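Vorräte umfüllen: Behälter, Deckel und Reste aus der Küche in Taninitz

Lesezeit: 6 Minuten

Ausräumen der Vorratskammer im Mai 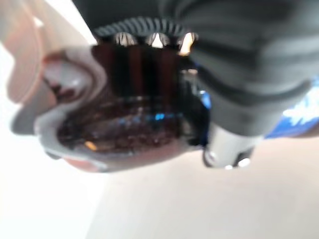
Foto: Hausküche Taninitz / Galerie Vorratskammer

Behälter mit hellgrauem, abgerundetem Rand, gefüllt mit dunklem Rotbraun. Der Inhalt wird nach unten hin körniger.

Im Mai haben wir die Vorratskammer der Hausküche ausgeräumt, die Regale abgewischt und alles, was noch gut war, neu einsortiert. Die Kammer liegt hinter der Küche, hat ein kleines Fenster nach Norden und ist im Sommer der kühlste Raum im Erdgeschoss. Gekocht wird in Taninitz jeden Mittag, gebacken zweimal in der Woche. Entsprechend viel steht herum, und ein Teil davon war beim Einzug der neuen Regale einfach unsortiert wieder hineingestellt worden.

Gewogen haben wir nur die trockenen Vorräte. Am Anfang waren es 1.150 Kilo, nach dem Aussortieren und Abgeben noch 812. Der größte Posten, der weggegangen ist, war Mehl in Säcken. Es war in Ordnung, aber zu viel für uns, und die Backstube in Rirnbridge konnte es brauchen. Weggeworfen wurde wenig: zwei angebrochene Säcke Grieß, in denen Motten waren, ranzige Nüsse und eine Reihe von Gewürzen, die nach nichts mehr rochen.

Zu den Behältern

Für alles, was täglich gebraucht wird, nehmen wir Behälter, in die man mit der Hand oder mit einer Schaufel hineinkommt. Hohe schmale Dosen sehen im Regal ordentlich aus, sind beim Kochen aber unpraktisch. Am Boden bleibt immer ein Rest, den man mit dem Löffel nicht erreicht. Breite, niedrige Formen brauchen mehr Platz, dafür sieht man beim Öffnen sofort, wie viel noch da ist.

Runde Ecken lassen sich leichter auswischen. Bei den alten Dosen mit scharfer Kante saß in jeder Ecke eine feste Schicht aus Zucker oder Staub, die wir zum Teil mit einem Holzspatel lösen mussten. Diese Dosen stehen jetzt im Werkraum und nehmen Schrauben und Haken auf.

Nachgekauft haben wir 40 Behälter der Reihe Ebihara in zwei Größen. Die größere fasst eine Packung Linsen oder Reis vollständig, die kleinere ist für Gewürze, Trockenobst und Backzutaten gedacht. Die Deckel sind bei beiden Größen gleich, das war der Grund für die Wahl. Vorher lagen in der Schublade fast 28 Deckel, zu denen kein Unterteil mehr zu finden war. Sie sind inzwischen entsorgt.

Verpackungen, die bleiben dürfen

Umgefüllt wird nicht alles. Was in einer festen, gut schließenden Verpackung kommt und innerhalb weniger Tage aufgebraucht ist, bleibt darin. Das gilt auch für Schalen mit Fächern, solange der Rand heil ist und die Schale gerade steht. Folie, die einmal aufgerissen ist, hält nicht mehr dicht. In dem Fall kommt der Inhalt in eine kleine Dose, und von der Packung wird der Streifen mit dem Datum abgeschnitten und dazugelegt.

Mit dem Beilegen der Streifen haben wir gute Erfahrungen gemacht. Beschriften mit Filzstift hat bei uns nie lange gehalten, weder auf Glas noch auf Kunststoff, und die Klebeetiketten lösten sich nach dem dritten Spülen. Der Streifen liegt innen am Rand und wandert beim nächsten Auffüllen in den Papierkorb.

Dunkle und klebrige Sachen

Etwas eigen sind die Vorräte, die zusammenkleben: getrocknete Früchte, brauner Zucker, gepresste Blöcke, Mus. Sie ziehen Feuchtigkeit oder geben sie ab, je nachdem, wie warm es ist. Früchte legen wir in Lagen ein und trennen die Lagen mit Backpapier. Brauner Zucker kommt in eine Dose mit dichtem Deckel, dazu ein Stück Brotrinde, das jede Woche gewechselt wird. Wer das Wechseln vergisst, hat Schimmel in der Dose. Das ist uns im letzten Jahr einmal passiert.

Festgewordenen Zucker nicht mit dem Messer aus dem Behälter stemmen. Über Nacht ein feuchtes Tuch auf den offenen Rand legen, am nächsten Morgen lässt er sich mit der Gabel zerteilen. Bei Kakao hilft das Tuch nicht, der muss gesiebt werden.

Gepresste Ware schneiden wir erst bei Bedarf. Angeschnittene Stücke trocknen an der Kante aus und bröseln dann in den Behälter. Die Brösel sind nicht verloren, sie gehen in den Kuchen oder in die Soße, aber sie machen das Abwiegen mühsam.

Die Regale

Die neuen Regale sind von Starport und 40 Zentimeter tief. Für die Kammer ist das die Grenze, bei tieferen Böden kommt man mit einem Korb nicht mehr um die Tür herum. Ganz unten stehen die Säcke auf einem Rost, darüber die großen Behälter mit Mehl, Reis und Hülsenfrüchten. In Griffhöhe ist alles für den Mittag. Oben liegen Dinge, die man selten braucht: Einmachringe, Gelierzucker, die großen Siebe.

Der zweite Boden von oben ist zunächst frei geblieben. Zur Erntezeit kommen dort die Gläser hin, und bis dahin stellen wir auf ihm ab, was gerade umgefüllt wird. Eigentlich wäre ein kleiner Tisch besser gewesen. Für den ist kein Platz, solange die Gefriertruhe in der Kammer steht.

Gewürze stehen nicht mehr in der Kammer. Sie sind in die Küche umgezogen, in die Schublade links vom Herd, liegend und mit dem Namen nach oben. Der Pfeffer ist wie immer auf der Fensterbank gelandet.

Ablauf beim Umfüllen

Gearbeitet wird ab 14 Uhr, wenn das Mittagsgeschirr weg ist. Behälter ganz leeren, auswischen, bei Bedarf spülen und über Nacht offen trocknen lassen. Neue Ware kommt nach unten, der alte Rest obenauf. Bei Mehl und Grieß füllen wir Reste nicht mehr auf neue Ware, sie werden zuerst verbraucht und stehen so lange in einer eigenen Dose.

Trichter liegen am Haken neben der Tür. Der weite ist für Bohnen und Nudeln, der enge für Öl und Essig. Die Schaufel aus dem Mehl bleibt im Mehl. Für Zucker gibt es eine zweite, und wer Trockenfrüchte portioniert, nimmt die Zange oder zieht Handschuhe an.

Danach den Boden fegen, auch unter dem Rost. Dort hatten wir beim Ausräumen die meisten Krümel und mehrere Erbsen, die schon gekeimt hatten.

Noch offen

Eine Lösung für die Tüten mit kleinen Resten fehlt. Im Moment liegen sie mit Klammern verschlossen in einem Korb, und der Korb ist nach zwei Wochen voll. Der Vorschlag, einmal im Monat nur aus diesem Korb zu kochen, wird im Herbst ausprobiert. Offen ist auch, ob wir beim Essig auf Kanister umsteigen. Der Händler in Rirnbridge würde liefern, allerdings nur, wenn wir mindestens drei abnehmen.

Wer leere Behälter mit Deckel übrig hat, kann sie vormittags am Hintereingang abstellen. Bitte gespült, und ohne alte Etiketten.

Weitere Galerien

Gläser, Ringe, Klammern - Einkochen in Taninitz
Die Schublade links vom Herd
Neue Regale von Starport im Aufbau
Mehlsäcke für Rirnbridge
Siebe und Trichter

Diese Website verwendet Cookies. Mit der weiteren Nutzung stimmen Sie der Verwendung zu. Einstellungen ändern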